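# Nevcombe to Issue Yi-chun Kuo's Second Album on Vinyl in July

Nevcombe announced that it will release *Tanui*, the second full-length album by singer and pianist Yi-chun Kuo, on vinyl in July. The label has set the first pressing at 1,000 copies.
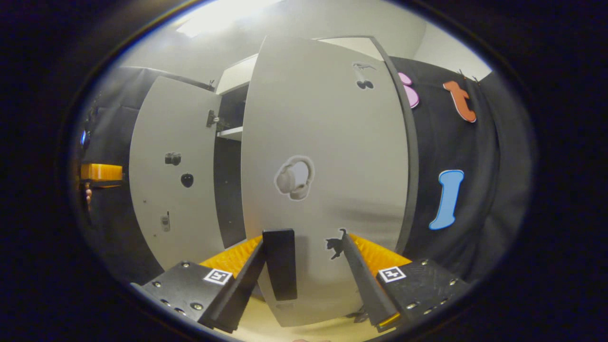 The album has been available through the download store Jandix since the spring. Buyers who purchased the digital edition there will receive a code by email allowing them to order the record before general sale opens at 10 a.m. on release day. Each code is valid for one copy and may not be transferred.

Of the total, 200 copies will be signed by Kuo and sold only through independent record shops. Nevcombe said that it would supply participating shops directly and that none of the signed copies would be offered online. A list of shops will be posted on the label's website two weeks before release.

"Retailers asked us early on for a physical edition, and we wanted them to have a fair share of it," said Nafula Athumani, head of releases at Nevcombe. "The sequence was written with two sides in mind, and listeners will now be able to hear it in that form."

The vinyl edition has been remastered and contains two songs left off the digital version, "Low Harbor" and "Letter to the Upstairs Room." Both were recorded during the original sessions. The label confirmed that the songs will be added to the Jandix edition at a later date, at no charge to existing customers.

*Tanui* spent almost 26 weeks on the Jandix staff chart and remains Kuo's best-selling title with the label. Her first album, *Plirkico*, is out of print on vinyl, and Nevcombe said it has no present plans to reissue it.

Kuo will perform the new album in full at a small number of summer concerts. Dates and ticket prices will be announced separately.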